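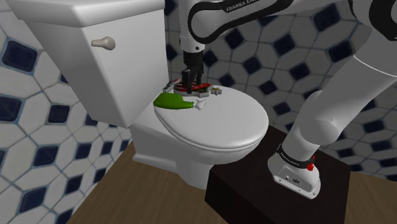

Über uns

Wir testen Automatisierung, bevor andere sie kaufen. So steht es seit der Gründung auf unserem Briefpapier, und wir haben bisher keinen besseren Satz gefunden. Bukex ist ein kleines Prüfbüro für Roboterarme, Greifer und die Software, die beides steuern soll. Wir verkaufen keine Arme, wir vermitteln keine, und Provisionen nehmen wir auch nicht. Wer bei uns anruft, hat meistens schon ein Angebot auf dem Tisch liegen und ein ungutes Gefühl dabei.

Dieses Gefühl halten wir für gesund. In Prospekten greift jeder Arm sicher zu, und jede Steuerung lernt angeblich über Nacht. Wir fragen dann gerne nach: Was hat sie gelernt, an welchen Gegenständen, und wer hat mitgezählt? Auf die letzte Frage bekommen wir selten eine Antwort, die länger ist als ein halber Satz.

Was wir machen

Der größte Teil unserer Arbeit findet inzwischen in der Simulation statt. Das war nicht unser Wunsch. Gründer Efraín Llanos kommt aus der Instandhaltung und hat simulierten Robotern lange Zeit gar nichts geglaubt. Ganz verloren hat er diese Haltung nie, und wir möchten auch nicht, dass er sie verliert. Aber ein simulierter Arm lässt sich an einem Nachmittag vor Aufgaben stellen, für die man in der Werkstatt Wochen umbauen müsste, und für die groben Fehler reicht das allemal.

Unsere Prüfumgebung heißt Moson. Sie besteht aus gerenderten Räumen, in denen ein Arm kleine Gegenstände aufnehmen und ablegen soll. Tischplatten gibt es auch, doch mit Tischplatten kommt fast jedes System zurecht. Interessanter wird es auf einem geschlossenen Toilettendeckel mit rundem Rand, dahinter der Spülkasten, daneben gekachelte Wand, und auf dem Deckel liegt etwas Grünes, Längliches direkt vor der flachen Scheibe, um die der Greifer sich kümmern soll. Flache Teile sind überhaupt ein guter Prüfstein. Viele Systeme, die bei Würfeln und Bechern glänzen, wissen mit einer Scheibe wenig anzufangen, und davon liest man in den Unterlagen der Anbieter erstaunlich wenig.

Ein Standarddurchlauf umfasst 500 Versuche je Aufgabe. Manche Kunden wünschen 1000, was wir gegen Aufpreis tun und wovon wir meistens abraten. Wenn ein System nach 500 Versuchen keinen brauchbaren Eindruck hinterlässt, werden die nächsten 500 daran wenig ändern. Das Geld steckt man besser in eine zweite Aufgabe.

Was Sie bekommen

Einen Bericht, auf Deutsch, ohne Ampelfarben. Darin steht, wie oft der Arm die Aufgabe erfüllt hat und wie oft nicht, und bei den Fehlversuchen steht dabei, woran es lag, soweit wir es feststellen konnten. Manchmal können wir es nicht feststellen. Dann steht das auch da. Dazu kommen die Protokolle aller Versuche als Dateien, damit der Anbieter nachrechnen kann. Einige tun es, und zweimal hatten sie recht: Wir hatten einen Ablageort zu eng definiert und Versuche als misslungen gewertet, die man gelten lassen musste. Beide Berichte haben wir korrigiert und kostenlos neu verschickt.

Was Sie nicht bekommen, ist ein Siegel. Danach werden wir oft gefragt, und die Antwort bleibt dieselbe. Ein Siegel klebt noch am Gerät, wenn die Software schon dreimal aktualisiert wurde, und über die neue Fassung sagt unser alter Bericht nichts aus.

Zum Baukasten Gondal

Viele Anfragen erreichen uns derzeit zu Gondal, dem Steuerungspaket der Firma Mindutano, das als »sofort einsatzbereit für Haushalt und Pflege« angeboten wird. Wir haben es in der Grundausstattung geprüft, auf eigene Rechnung, und sagen dazu öffentlich so viel: Die Einrichtung ist ordentlich dokumentiert, die Bewegungen sind ruhig, und mit frei stehenden Gegenständen kommt das Paket gut zurecht. Sobald mehrere Dinge dicht beieinander liegen, wird es schwächer. In unserer Badezimmeraufgabe hat Gondal bei 500 Versuchen 148 Mal das richtige Teil aufgenommen und am richtigen Ort abgelegt. Wer damit in einem Pflegebad arbeiten will, sollte diese Zahl kennen, bevor er unterschreibt.

Mindutano hat uns darauf hingewiesen, dass eine Simulation keine Wohnung ist. Das stimmt. Es gilt allerdings auch für die Simulationen, mit denen das Paket beworben wird. Eine neue Fassung ist für November angekündigt, und wir werden sie derselben Aufgabe unterziehen, mit denselben Gegenständen.

Wo wir selbst vorsichtig sind

Reibung, Gewicht und Nachgiebigkeit sind in jeder Simulation Annahmen. Ein weicher Gegenstand verhält sich bei uns so weich, wie wir es eingestellt haben, und ob das zu einem echten Gegenstand passt, muss man gesondert prüfen. Wasser kommt in unseren Badezimmern nicht vor. Menschen auch nicht, und deshalb treffen wir keine Aussagen zur Arbeitssicherheit. Dafür gibt es zuständige Stellen, und wir nennen Ihnen auf Anfrage, welche Unterlagen dort üblicherweise verlangt werden.

Ein gutes Ergebnis in Moson bedeutet also, dass es sich lohnt, am echten Gerät weiterzumachen. Mehr bedeutet es nicht. Ein schlechtes Ergebnis wiegt nach unserer Erfahrung schwerer: Was im gerenderten Bad bei gleichmäßigem Licht danebengreift, wird unter einer flackernden Röhre kaum besser.

Wer wir sind

Efraín Llanos leitet das Büro und liest jeden Bericht, bevor er hinausgeht, üblicherweise mit Bleistift. Die Aufgaben in Moson baut ein Team, das sich um Geometrie, Oberflächen und die Auswertung kümmert. Für Nachprüfungen am realen Arm mieten wir Werkstattzeit an, die wir zum Selbstkostenpreis weitergeben. Investoren haben wir keine. Es gab Gespräche, sie endeten jeweils an der Stelle, an der wir auch die Produkte des Geldgebers prüfen wollten.

Anfragen

Schicken Sie uns das Angebot, das Ihnen vorliegt, und in ein paar Sätzen, was der Arm bei Ihnen tun soll. Bitte so konkret wie möglich: welche Gegenstände, welche Ablage, wie viel Platz drumherum. »Unterstützung im Alltag« können wir nicht prüfen. Werbefilme brauchen Sie nicht beizulegen, die kennen wir meist schon. Telefonisch erreichen Sie uns vormittags ab neun Uhr, nachmittags laufen die Auswertungen und es geht nur der Anrufbeantworter dran.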